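Skallen software meeting, minutes
February 2020

Present: Shobha Kaimal, Helju Ozoliņš, Yamuna Salian, Gopinath Alva, and me (Lamai Sukprasert) with the laptop. It was my turn to write this up, so if your best remark is missing, send me a note and I'll put it in. Gopinath had to leave before item 6 and came back for the last bit of item 7.

1. Last meeting's notes

Agreed, with one change. I had written that Yamuna would rewrite the whole gripper driver. She would like it known that she offered to rewrite the timeout handling in the gripper driver, and that these are very different amounts of work! Corrected.

2. Old actions

Helju has moved the settings for both arms into one file. There used to be a left file and a right file and they had drifted apart, which is how we ended up with two different closing speeds and a long argument. One file now, with a section per arm. Please don't make local copies.

Shobha's write-up on the Kudetti planner is finished apart from the pictures of the graphs. She'll send it round without them and add them after.

Gopinath did not get to the log viewer. Carried over.

My own action was to tidy the episode naming. Done for new recordings. The old ones still have the old names and I'd like to leave them alone, as three different scripts read them and I only wrote one of those.

3. Card holder task

Most of the meeting went on this one. We're still on taking a card out of a holder and putting one back in, with the two arms sharing the job. Shobha ran the latest policy 60 times and it finished the job in 37 of them, which cheered everybody up until she showed us the other 23.

She'd sorted the failures by what the arm was doing when it went wrong. By far the largest pile was the fingers closing on the wrong layer. The sleeves are clear and they lie over each other, so from the wrist camera you get a card colour coming through two or three sheets of plastic and no good clue as to which sheet is on top. The policy goes for the colour, gets a pinch of sleeve, and then pulls with great confidence.

Helju thinks it's a depth problem and that we're asking too much of a plain colour picture. Yamuna thinks it's a lighting problem, because the shine on the plastic moves when the arm moves and the network seems to treat a bright streak as an edge. I said it could be both and was told that was not helpful (fair enough).

We went round this for quite a while. What we settled on in the end:

Shobha will train one version with the glare varied in the training pictures, with nothing else changed, so we can compare it properly. She did ask everybody not to "just slip in" another fix at the same time. Looking at you, Helju.

Helju will try feeding in the last few wrist pictures together instead of only the newest one. The shine slides about between pictures and the card doesn't, so there ought to be something in there to learn from. It will slow the loop down a bit. See item 4.

Yamuna brought up the flap that curls up over the card. Our planner treats the holder as a flat thing with pockets in it, and a curled flap isn't in that picture of the world at all. Could we add a small sideways sweep to lay the flap down first? Gopinath doesn't like it because it's a hand-written move in the middle of a learned one, and every time we've done that we've had trouble where the two meet. I'm with Gopinath on this but I could be talked round. Left open. Yamuna will write half a page and we'll look at it next time.

4. Loop timing

Gopinath measured the full control loop on the new machine, from camera picture in to command out. With the old camera code it was 216 milliseconds. With his changes it's 205. He was a bit deflated by this, and I can see why, given how much of his week went into it, but it's still eleven milliseconds we didn't have before and the code is far easier to read.

Where the rest of the time goes: mostly the network itself, then the picture resizing, which is done twice for no reason that any of us could remember. One of them can come out. Gopinath will check nothing breaks.

Helju asked what happens to all this if we feed in several pictures per step. Gopinath said "it gets worse". We agreed to keep the older pictures in memory already resized, so only the new one needs work each time round. Somebody asked if we should be sending short runs of moves to the arm and letting it carry on while the next lot is being worked out. We do that already on the Thomas setup and it's smooth enough, but it's bad at stopping when the fingers touch something early. For the card holder, touching something early is most of the job. Not for now.

5. Knowing when you've got hold of something

Yamuna's item. At the moment the grasp check looks at how far the fingers have closed and says yes if they stopped before fully shut. That was fine for blocks. With a card, or a single layer of sleeve, the fingers are so nearly shut that the reading is no use, and the check says "nothing there" while the arm is plainly holding something up.

She tried the motor current instead. Better, but it jumps about just after the fingers meet, so you have to wait for it to settle, and waiting costs time (see item 4, again). It also can't tell a card from a bit of plastic, which is the question we care about.

My suggestion was a little classifier on the wrist picture after closing, with three answers: card, sleeve, nothing. We have plenty of recordings and the labels could be done in an afternoon if we split them up. Shobha pointed out that "card and sleeve both" happens a lot, so it's four answers. Agreed. I'll put the labelling page together and everyone does a share. Yes, everyone.

Until then Yamuna will leave the finger check in but switch off the automatic retry, because what it does now is let go of a perfectly good grasp and start again.

6. Promness

Short one. Promness is our recording tool, for anyone reading these who joined after August. It dropped the end of some recordings when you pressed stop and save too quickly one after the other. Helju found it: the save started before the last pictures had been written out. Fixed on the main branch, please update before you record anything else.

I asked if recordings made before the fix need throwing out. Helju says no, they're only short at the tail, but if the success label depends on the final moment then check it by eye. Shobha groaned, as that's most of hers.

We'd also like a notes box on the save screen. I keep typing notes into the episode name and I've been asked very politely to stop.

7. Anything else

Yamuna asked for the emergency stop test to be run again after Helju's settings change. Yes, obviously, and before the next long run. Helju and Yamuna will do it together.

Gopinath (back by now, with tea) wants us to agree on which way round the wrist pictures are stored. Two of our tools turn them and one doesn't. We'll store them exactly as they come from the camera and turn them only for viewing. I thought this would take half an hour and it took two minutes, so well done us.

There was a short and rather heated chat about whether to test on other holders yet. Shobha says not until the wrong-layer problem is better. Helju says we'll overfit to this one and be sorry. We'll come back to it with the results of the glare training in hand.

Actions

Shobha: train the version with varied glare, nothing else changed. Send round the Kudetti write-up.
Helju: several wrist pictures as input. Notes box in Promness. Stop test with Yamuna.
Yamuna: half a page on the flap sweep. Switch off the automatic retry. Stop test with Helju.
Gopinath: take out the second resize. Log viewer (carried over). Store pictures unturned.
Lamai: labelling page, four answers, shared out between all of us.

Next meeting same room, same time. Gopinath takes the notes.

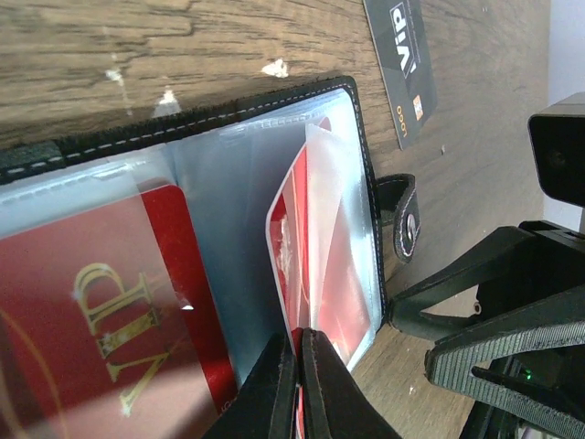 Item 3: fingers closed in among the clear sleeves at the right-hand pocket, wrist camera view.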